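March, 9:40 am

Oil finish trial, round 2. Qiuyue wants a number for cure time on the Taltness blend before we order more. Last month's strips no good – two of them got stacked face to face and stuck.

Setup same as before. Maple offcuts, sanded to 180, wiped with a tack cloth. 40 g oil to 10 g thinner in the small jar. Wrote 38 on the lid first, reweighed, it's 40.

- Batch 663: one coat, wiped off after 15 min
- Batch 935: two coats, a night between them

935 feels slick already. 663 still grabs at the fingertip on end grain, fine on the face. Eustaquio says end grain always lags and to stop testing it first thing. Fair, but customers put cups on end grain too.

Water drop test on both, 10 min under a glass. 663 left a pale ring, faded by lunch. 935 nothing I could see. Need to repeat with coffee, and vinegar if Xiuying hasnt used it all on the rust job.

Also want to try this on butcher block, long strips, knots and all. Knots drink oil differently and the offcuts are too clean to show it.
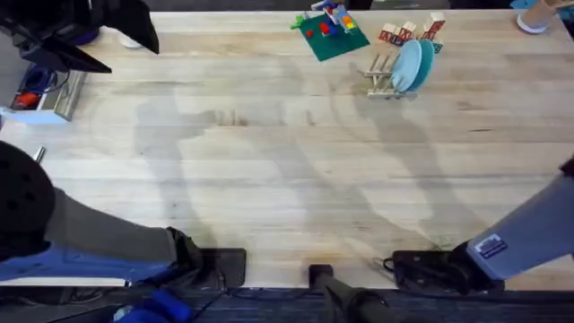

## To do

- Ask Qusai what grit he stops at for tops. I think 220, he may say 150
- Relabel the shelf, Jurkeck tin and Taltness tin look the same from the front
- Rags flat outside to dry, NOT in the bin
- Second coat on half of 663, leave other half alone
- Smell check at 4 pm. Shaohua got a headache from teh last lot so door open
- Zamardale order waits till the coffee test is in

4:15 pm – smell mostly gone on 663, still there on 935. Leaving both on the rack overnight, tape side down.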